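Home Food Rooms Travel Archive Subscribe

A Slice of Bread in a Big White Room

By Farzana Khokhar
21/10/2018

3,021 shares 6 comments

When I was a child, we ate bread at the table and nowhere else. My mother did not allow it in the bedroom, and in the car it was almost a crime. So I was a little surprised by the way people eat at Skiden, the shared building where I went to write this story. They eat bread in the chairs by the window, with shoes on, between one piece of work and the next.

I had come to look at the furniture. Alfie Penrose, who looks after the ground floor, had written to me in May about a wicker set he had bought from a small shop called Flonard. He wanted to know if wicker can live indoors in a place of work, or if it must always look like it is waiting for summer. I answered that I would need to see it. It took me some months to find the time.

The side table is the best piece. It stands on four legs and has a glass top, so a cup can rest on it without falling over, and a wicker chair is placed behind it. The floor is a cool blue-gray with a slight shine. I have seen wicker on dark wood and on carpet, and in both cases it looked heavy to me. On this floor it is lighter, and the color of the weave can be noticed.

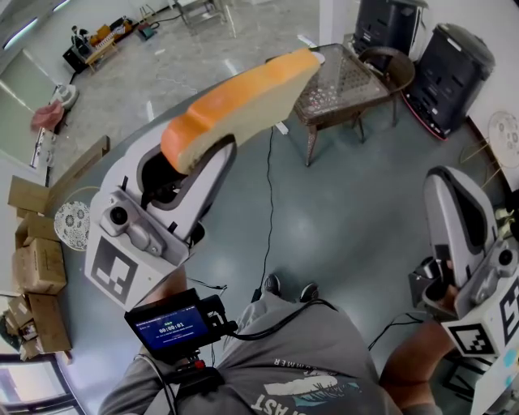

The loaf with the orange crust

The bread comes from Tiedemann, a bakery two streets away. Alfie orders one kind only. The crust is orange-brown and the inside is a pale yellow, and the slices are large. I asked why they are not cut smaller. He told me that a small slice is finished before a person has sat down properly, and then the person stands up again and goes to take another one.

I liked this answer. A large slice needs a chair, and then the chair needs a table next to it. I believe that many rooms are furnished in the wrong direction. People buy the sofa first and afterwards they ask what they will do on it.

There is also a round white plate with a pattern like lace, and it made me think of my aunt's house. It is not a fashionable plate. On the wall there is a decoration that is round too, with its own pattern, and I thought the two could be cousins. When I said this to Alfie, he was quiet for a moment and then admitted he had never looked at them together.

The cardboard boxes did not trouble me as much as he feared. Four of them were in a stack by the plate, open. In a small apartment I would ask for them to be taken away the same day. A big room forgives more.

Up to the ceiling

It is truly a tall room. The walls are white and the ceiling is white, with the beams and the ducts left in plain sight. Some visitors, Alfie says, ask when the ceiling will be finished. I would leave it as it is. If you cover the beams, you lose height, and the height is what you are paying for.

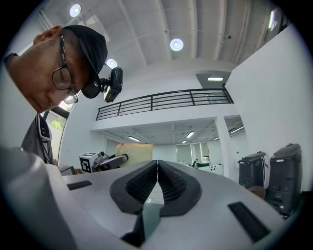
PRODGATE MAGAZINE | ISSUE 6 | PAGE 90

A balcony with a black metal railing runs through the middle of the building, and under it the space continues, lower and more ordinary, with office desks. I prefer the side with the window, where the green leaves outside do the work of a curtain. The lamps are of several shapes: round ones set into the ceiling, square-cornered panels, one long line of light. A stricter designer would choose one shape. I stopped minding after the first hour.

My advice to Alfie was short. Keep the wicker inside. Put one cushion on the chair, in a plain cloth, and do not buy a second table only to make a pair. He wrote it all down on the back of the Tiedemann receipt and asked if the cushion could be green. I said yes, if it is a dull green.

He has sent me 3 fabric samples after that, and the second one is good.

Related in Rooms
Glass tops and how to clean them
The kitchen chair that moved to the hall
A loaf for the whole week
White walls in a rainy town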